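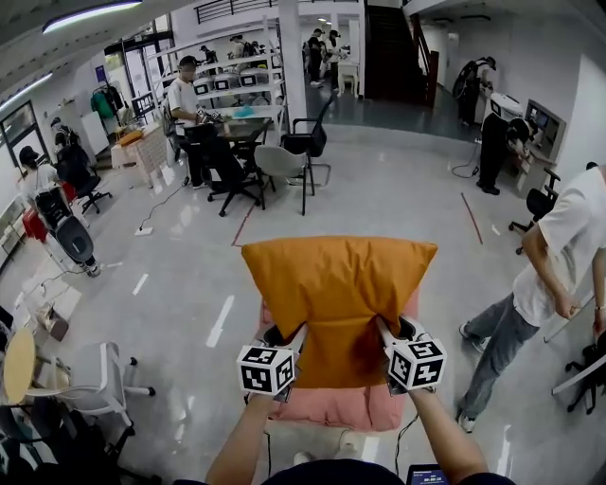 What is the best way to put a cushion back into its cover so the corners are full?
Turn the cover inside out, put your hands inside it into the two far corners, take hold of the cushion corners through the cloth, and pull the cover down over your wrists. Then shake it twice and close the opening.

Talthorpe Soft Furnishings Notes: README

What this folder is

Talthorpe is a set of written records on the handling of cushions, cushion covers and quilted pieces. Each record covers one handling of one item: lifting, turning, filling, plumping, folding or laying flat. It was started by Vasanthi Chowdhury for people who write care instructions and for those who teach housekeeping. I joined later and I look after the text files. My English is learned, so please tell me when a sentence is not clear.

The present release has 500 records of cushions and 919 records of covers, throws and quilted pieces. The two groups are kept in separate files and they do not use the same columns.

Files

cushions.csv has one line for each record of a cushion.
textiles.csv has one line for each record of a flat item, and also of empty covers.
words.txt is the list of terms with their meanings.
changes.txt is the history of corrections.

Columns in cushions.csv

item: the name we gave to the cushion. Names are kept when the cover is changed.
colour: everyday colour words only. Mustard and orange gave us much trouble. When two readers did not agree, we wrote both words with a hyphen, and we ask you not to split them.
filling: feather, fibre, foam or unknown. Please expect many unknowns.
hold: where the cushion is held. The values are top corners, lower edge, sides, middle and one corner.
under: what lies beneath the cushion, if anything. A quilt or a throw is written here also when only a part of it is covered.
state: upright, leaning, flat or folded.
note: free text, mostly by Vasanthi, in some places by me.

Columns in textiles.csv

The columns item, colour and note are the same as before. In addition there is layers (how many times the piece is folded over itself) and side (face or back). For quilted pieces the side is often difficult to decide, as the stitching goes through both. We write face when the label is not seen, which I admit is a weak rule.

About the word "upright"

A cushion is upright when one edge is down and the opposite edge is up, with or without support. It can touch the item below it. A cushion with spread top corners is still upright, even when the middle is sunk. Before August we used "standing" for the same thing, and a few old notes still have this word.

How the handling was decided

We follow the Hettiarachchi sheet, a short house guide of 5 pages which Vasanthi brought from her former work. It says to hold a soft cushion from both sides of the lower edge when you want to see its true shape, and from the top corners when you want the filling to drop. It says also that a quilted cover should be smoothed from the middle outwards, never pulled from one end. We did not change these rules, only the wording.

Known problems

The colour words pink and rose are mixed in textiles.csv. In 30 lines the filling was copied from the label of the cover instead of the label of the inner cushion. These lines have "label?" in the note. Records from Gositz have no layers value, because they were written before this column existed. Bolsters are not included.

Changes

October 24, 2021: hyphenated colours corrected, two double lines removed, words.txt put in alphabetical order.
Earlier: Gositz records added; "standing" changed to "upright" in the state column.

Use

You may use and copy the records for teaching and for study. If you print them, please write "Talthorpe soft furnishings notes" near the table. Corrections can be sent to me with the item name and the file name. Questions on the Hettiarachchi sheet should go to Vasanthi.

Wondimu Lemma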